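Went to the open day at the Osero lab today, Friday, March 23, 2018. Posting my notes here before I lose the piece of paper they're on.

Doors opened at 12. I got there late and missed the welcome talk, so if somebody has the slides, please send them.

The building is the old Nolte warehouse behind the bus garage. Parking is bad. Take the bus.

First stop was the Plulon room, which is the sorting line. It was down for a belt change while I was there. They let us look at the rollers and handed out a sheet with the specs.

Second stop was the simulation group. Zuweira Alhassan ran that one. She had 15 people in a room meant for fewer, so I stood by the radiator.

Her group builds bedrooms and kitchens on the computer and runs the arm in there before anyone tries it on the real one. They call the setup Skondetton. I asked what the name means and she said it was picked before she started.

The task she showed was picking small things up off a bed. Her point was that a mattress is harder than a table, mostly in how you model the contact when something presses into it. 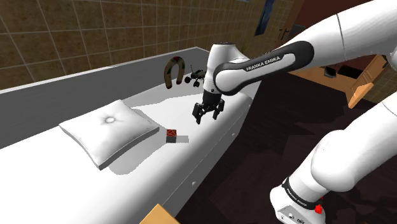

She changes the pillow and the small objects between runs, so the arm can't just learn one layout. The cube is the easy one. She said odd shapes are where most of her time goes.

Somebody asked how long until this makes a bed at home. She said she doesn't work on that and took the next question.

Ingegerd Sandberg did the last talk, on grip force. Good talk, too fast. I wrote down two formulas and I'm pretty sure one of them is wrong.

Coffee was free until 4. The next open day is supposed to be in the fall, no date yet. You have to sign up for the simulation room ahead of time, and it fills up.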